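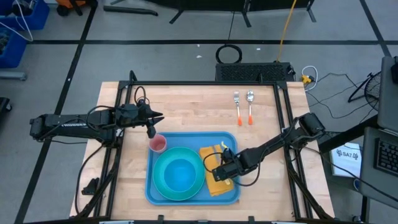
上学期来旁听过的一位同学在留言里写道，看了一下午，最想知道的是摆一套餐具为什么要练一个学期，还有没学过编程的人进来到底能做什么。这两个问题每次招新都有人提，下面一并答了。其余的问题来自报名表备注栏和社团信箱，按内容归了类，重复的已经合并。

Nernden 双臂操作小组 常见问题

一、小组和课题

Nernden 小组是做什么的？

我们是 Usstead 学院机器人社下面的一个课题小组，做桌面双臂操作。目前的题目是摆餐具：托盘、盘子、碗、杯子、餐巾、叉子和勺子，由两只机械臂配合放到指定位置。前半学期由人遥操作机械臂，把动作录下来；后半学期用录下来的数据训练模型，让机械臂自己做。学期末参加 Pratmont 校际桌面操作赛。

摆一套餐具为什么要一个学期？

拆开看，里面有好几种难度不同的动作。碗放进盘子里，要对准中心，放歪了会压在盘沿上。杯子口径小，夹爪下去的角度差一点就会把杯子碰倒。叉子和勺子平躺在木桌面上，很薄，夹爪要贴着桌面才夹得起来，贴得太低又会顶到桌子。餐巾是软的，每次折出来的形状都不一样，夹住一层还是两层，看运气也看手法。

一个人熟练之后，几分钟能摆完一套。但是模型需要看很多遍，而且每遍的起始位置要有变化。所以时间主要花在录数据、检查数据和返工上。

Nernden 这个名字是什么意思？

是第一届成员给课题起的代号，没有特别含义，后来就一直沿用。社团群、共享盘和预约表里写的都是这个名字，搜索时请用英文拼写。

和机器人社的其他小组有什么区别？

轮式小组和飞行小组以机械结构和控制为主，自己造车、造机架。我们不造机械臂，设备是现成的，改动限于夹爪指尖、线缆走线和桌面布置。想学加工和画图的同学更适合去轮式小组。两边都想参加也可以，但是录制时段不能冲突。

二、报名

谁可以报名？

Usstead 学院在读学生都可以，不限专业和年级。上一批成员里有学食品、会计和护理的。交换生可以报名，请在表里写明离校的月份，我们排任务时会考虑。

没学过编程能做什么？

可以从遥操作和数据检查做起，这两项不需要写代码。遥操作需要手稳、有耐心，能连续重复同一套动作。数据检查是看录像，把失败的、中途停顿的、碰倒东西的片段标出来。两项都做过一轮之后，如果对训练感兴趣，可以跟着软件组学，从改配置文件开始。

有人整个学期都只做遥操作，这也算完整参与。

名额有多少？怎么选？

每学期 28 个名额，受录制时段限制，暂时加不了。报名人数超过名额时，先看能来的时段，再抽签。不看成绩，不面试。没抽中的同学进候补名单，第二周通常会有人退出，届时按顺序通知。

需要交费吗？

需要交一次材料费，349 元，用于指尖垫、扎带、餐具补充和比赛报名。开课两周内退出可以全额退还，之后不退。有困难的同学可以在报名表里勾选减免，不用附说明，也不会公开。

要自己带电脑吗？

录制用实验室的电脑，不用带。软件组的同学最好有自己的笔记本，性能没有要求，训练任务都提交到学院的服务器上跑。请不要在录制电脑上装自己的软件，聊天软件也包括在内。

三、时间和地点

在哪里活动？

Akbari 楼一层的操作间，从东侧门进，走到底。门禁要单独开通，交完材料费的第二天生效。门禁没生效之前请和组里其他人一起进出，不要用东西把门卡住。

每周什么时候？

星期五晚上七点是全组例会，所有人都要到，一般一小时结束。其余时间按预约表来，每个人每周至少认领一个录制时段。时段两小时一个，两人一组：一人操作，一人复位和记录，中间互换。

可以一个人来录吗？

不可以。机械臂通电时操作间里必须有两个人，其中一人的手边要有急停。搭档临时来不了，就改做数据检查或整理，或者在群里找人顶替。

缺席怎么办？

提前在预约表里划掉自己的名字即可，当天缺席请在群里说一声。连续三周没有认领时段又没有说明的，名额转给候补。考试周不安排录制，操作间照常开门。

四、录制

一次录制的流程是什么？

先开总电源，再开两只机械臂，等自检结束。然后把餐具摆到起始位置，起始位置从当天的布置单上抽。操作者喊开始，记录者按键，一套动作做完后双臂回到待机位，记录者再按键结束。最后填表：成功、失败或者重做。

填表这一步最容易漏。漏填的片段我们一律按未知处理，要有人重看一遍才能用，请不要攒到最后一起补。

左右臂怎么分工？

默认左臂负责左半边的东西，右臂负责右半边的东西，过中线要先喊一声。起始位置由布置单决定，有时杯子在左边，有时在右边，所以分工跟着位置走，不跟着物件走。盘子和碗由离得近的一臂来拿，另一臂停在外侧等。两只夹爪同时进到托盘上方是允许的，但要放慢。

餐具是什么材质，能换自己的吗？

组里有统一的一套，放在有标签的箱子里。请不要用自己的餐具替换，颜色和尺寸变了，前面录的数据就要分开训练。我们打算下学期专门做一批换餐具的数据，届时再征集。

叉子和勺子总是夹不起来怎么办？

先看指尖垫有没有磨平，磨平了就换，备件在抽屉第二层。垫子没问题的话，从柄的中段夹，夹爪与柄垂直，慢慢下降，指尖碰到桌面后往上抬一点再合拢。不要从柄的末端夹，抬起来头会往下坠。新人一般卡在这里，练两三个时段就好了。

餐巾呢？

把餐巾折好后压平，从折边那一侧夹。夹住后先抬一个角，确认没有散开再移动。散开了就算失败，照实填，不要用手伸进去整理。录制过程中任何时候都不要把手伸到机械臂工作范围里。

录坏了的片段要删吗？

不要删。失败的片段也存着，标注清楚就行。软件组会用其中一部分分析模型容易在哪里出错。真正不能用的只有两种：录的时候摄像头没开，或者双臂数据有一侧缺失。这两种请标“作废”，仍然不要自己删。

目标是录多少条？

本学期的目标是 3000 条有效片段，左右臂的先后次序要有变化。进度贴在操作间门后的白纸上，每次例会更新。不排个人名次。赶数量录出来的片段往往停顿很多，返工比慢慢录还费时间。

连续录多久要休息？

每录 20 条换人，换下来的人做记录。手腕或者肩膀不舒服就提前换，不需要凑满。电机摸着烫手也要停，断电后再检查，不要靠吹风硬撑。

五、安全和设备

机械臂会伤人吗？

力气不算大，夹到手指会疼，甩动时打到脸会受伤。进操作间要把长发扎起来，取下手链和挂绳，穿包脚的鞋。伸手去拿桌上的东西之前，先确认双臂已经回到待机位，并且操作者的手离开了主控端。

什么情况下按急停？

觉得该按就按，不用问。双臂快要撞上、线缆被勾住、有人靠近、有异响，都可以按。按过之后不要马上复位，先托住机械臂，让它慢慢落下来，再查原因。误按没有任何后果，在记录表里写“急停”两个字即可。

地上的线能不能收拾一下？

这个意见收到过好几次。主要的供电线已经贴着墙走，剩下的几根要跟着设备移动，目前只能盘起来放在桌子后面。进出请走地上胶带线的外侧，不要跨过桌子后方的线。新的线槽已经列入采购，到货后会找一个不录制的下午来装，需要几个人帮忙，愿意来的在群里报名。

设备坏了要赔吗？

正常使用中损坏的不赔。请当场停下，写在设备本上，贴好黄色标签，在群里发一张照片。坏了不说、放回原处，会让下一组白白浪费一个时段，这种情况我们会找当事人谈。私自拆开机械臂外壳的，取消门禁。

可以把夹爪或者餐具借回宿舍吗？

餐具不可以，指尖垫的废件可以拿走。想自己画指尖的同学可以找硬件组要图纸，打印好之后先在备用夹爪上试，通过了再上正式的臂。

六、训练和比赛

模型训练由谁来做？

软件组。每两周训练一次，结果在例会上看录像。录制组的同学可以旁听，也可以提出想试的内容，比如只用某一周的数据，或者去掉停顿多的片段。去年这样试过一次，效果反而变差，原因还没弄清楚，有兴趣接着查的请联系软件组。

现在机械臂自己能摆到什么程度？

盘子和碗比较稳定，杯子时好时坏，叉子和勺子多数时候要试第二次，餐巾还不行。这是上一次例会时的情况，以后每次有新结果会改这一条。

Pratmont 比赛比什么？

分遥操作和自主两个组别，我们两个都报。现场给出一张布置图，在规定时间内按图摆好，按位置和完整程度计分，碰倒物件扣分。餐具由主办方提供，颜色和尺寸赛前不公布，这也是我们下学期要换餐具录数据的一个原因。

谁去参赛？

遥操作组别在学期末组内测试后确定，三人上场，两人候补。自主组别由软件组派人，另外带一名熟悉硬件的同学。其他人可以跟车去看，座位按报名先后安排。比赛在 12 月，具体日期等主办方通知，定了会发在群里。

比赛当天用自己的设备吗？

用自己的。桌子、导轨架和双臂拆成三箱运过去，到场后重新装好并校准。拆装需要人手，参与拆装的同学优先坐第一趟车。装箱清单在共享盘里，每年都会漏一样东西，去年漏的是备用保险丝，今年请两个人分别对一遍。

七、其他

能算学分吗？

可以申请实践学分。要求是出勤达标，并交一份短报告，写自己负责的部分即可。报告不要抄项目介绍，写清楚做了什么、哪里没做成。学分由学院审核，我们只负责出具出勤记录。

数据可以用在课程作业或者毕业设计里吗？

可以，注明来源是 Nernden 小组，并提前在群里说明用途。录像里如果拍到了同学的脸，要先征得本人同意，或者把那一段裁掉。原始数据不要传到公开的网站上。

可以带朋友参观吗？

例会之后的半小时可以。录制时段不接待参观，说话声和走动会影响操作的人。其他学校的社团想来交流，请写信到社团信箱，说明人数和想看的内容，我们会安排一个下午。

学期中间还能加入吗？

录制组要等候补，数据检查随时可以加入，也不占名额。检查工作可以在自己电脑上做，材料费等转入录制组时再交。

这里没有我的问题怎么办？

发信到社团信箱，标题写 Nernden 加上问题，一般两三天内回复。例会上直接问也可以。预约表打不开、门禁刷不开这类急事请在群里说，不要发信。

Usstead 学院机器人社 Nernden 小组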